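Storkport Automation Test Hall
Software Readiness and Safety Checklist: Bimanual Parcel Cell
Control, perception and planning stack, release candidate Dromau 14

Inspector: Qistina Sinaga
Cell lead: Nestor Yap
Software owner: Albane Royer
Period: September, pre-release inspection
Result codes: P (pass), C (pass with comment), F (fail, release blocked)

Scope

This checklist covers the software that moves the two arms, reads the work area and selects the next action. Mechanical guarding and electrical supply are inspected under a separate form. An item marked F must be corrected and inspected again by a person other than the one who made the correction.

Section 1. Motion control

1.1 Joint limits in the configuration file match the signed limits sheet. P

1.2 Speed cap active in shared-space mode. P
Comment: Cap is set at 50 percent of the rated value. The setting survives a controller restart.

1.3 Left hand and right gripper are stopped by the same software stop command. C
Comment: Both stop. The hand driver reports its stop to the log 60 milliseconds after the gripper driver. The delay is in the reporting only, but the log should show the true stop time. Assigned to T. Hutapea.

1.4 Loss of the command stream causes a hold in place. P

1.5 Manual recovery mode cannot be entered while a plan is running. F
Comment: The mode was entered twice from the operator page during a running plan. The button is grayed out on screen, but the request is still accepted when sent from a second browser session. The check must be made in the controller. Release blocked until corrected.

Section 2. Perception

2.1 Camera and arm calibration loaded, with version shown at startup. P

2.2 Scan pad, crate and conveyor present in the cell model. C
Comment: The crate is modeled as fixed and square to the table. Operators set it down at an angle, and the model must either follow its measured pose or reject the start. See also 3.2.

2.3 Clear and crinkled packaging is segmented as one object. C
Comment: Partly transparent bags were split into two objects in some trials on the Indus detector. The planner then received a grasp point near the edge of the bag. Retraining set of 3,000 labeled views requested from A. Liew.

2.4 Waybill orientation check enabled before placement. P
Comment: The scanner tower carries a printed instruction in Chinese to place waybills face up. The software rule agrees with the label. An English translation is to be added to the operator guide.

2.5 Person detection zone includes the seated position behind the table. P

The arrangement to which Sections 2 and 3 apply has the left hand over the scan pad beside the green crate, and the right gripper holding a bag on the conveyor. 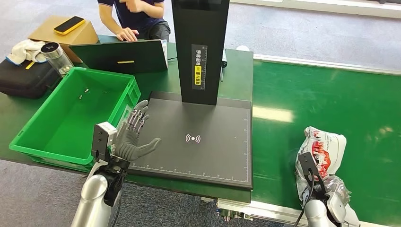 Section 3. Planning

3.1 Planner rejects any path in which the two arms enter the same volume. P

3.2 Clearance kept between the left hand and the crate rim. F
Comment: With the crate at an angle, the planned path to the pad passed inside the minimum clearance. The planner used the stored crate pose and raised no warning. Correction depends on 2.2.

3.3 Scanner tower treated as an obstacle over its full height. P

3.4 Gripper cable included in the collision model. C
Comment: Included as a straight segment. Acceptable for present motions. To be reviewed if wrist rotation limits are widened.

3.5 Plan is canceled when the grasped object is lost. P

Section 4. Tooling and records

4.1 Build number on the operator page matches the deployed build. P

4.2 Logs from both arms share one clock source. P

4.3 Replay tool opens the most recent run without errors. C
Comment: The Goel replay viewer opens the run but leaves out hand joint data. A. Royer to confirm whether the export or the viewer is at fault.

4.4 Laptops within the cell area are limited to monitoring access. P

4.5 Loose personal items kept off the work table and its surroundings. C
Comment: Drinkware, a towel and a phone are to be moved to the shelf by the entrance before any run. None of these items is in the cell model.

Disposition

Release candidate Dromau 14 is not approved. Items 1.5 and 3.2 are to be corrected and reinspected. Items marked C may be closed by the software owner with a written note to the inspector.

Supervised trials may continue at the shared-space speed cap, with the crate set square to the table and a single operator session open.

Signed: Q. Sinaga, inspector
Received: N. Yap, cell lead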